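White marks and a faint sticky patch on a melamine table top

posted by tidewrack_p

We bought a second-hand white table for the playroom at our parent and toddler group in Grilstead. The seller said the top is melamine on board. It gets used every morning and wiped down at 11, and over the winter it has gone dull in patches. One end also stays slightly tacky whatever I use. So far I have tried washing-up liquid, a spray cleaner from Haslam and a magic sponge. I suspect the sponge made the dull patches worse. A replacement top from Raltier is 96 pounds before delivery, so I would like to save this one if I can.

Can the shine be brought back, and what takes off the tacky layer?

posted by fenlane2220

The tacky layer is most likely old cleaner. Spray cleaners leave a film if they are not rinsed, and each wipe adds to it. Mix one part white vinegar with four parts warm water, wipe a small area, leave it for a minute, then rinse with plain water and dry with a clean cloth. Do it twice before you decide it has not worked. Don't let water sit near the edges or any screw holes, as the board underneath swells and won't go back.

The dull patches are a different matter. A magic sponge is a very fine abrasive and it takes the gloss off melamine. You can't polish it back properly. Ours is a matte white top used for play food and pans, and small scuffs don't show much on it.

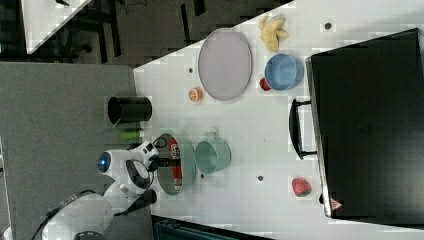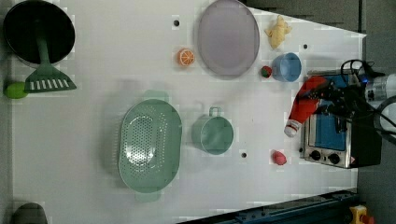
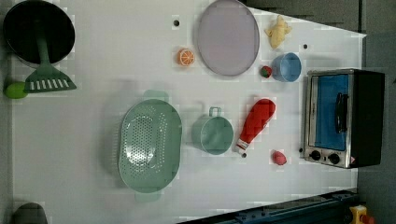
If the patches really bother you, a cream polish meant for laminate will even them out for a few weeks - test it underneath first. I stopped bothering after January. For daily cleaning, a damp cloth and one drop of washing-up liquid is enough, followed by a second cloth with water only.

posted by Moss1099

Vinegar didn't shift mine. Sugar soap did, the ready mixed sort. Wear gloves and rinse it well.

posted by orrin_tap

Cover it with a wipeable cloth. We got a Grekix one, cut it to size and clipped it on. Not pretty but it has lasted, and you can take it outside and hose it.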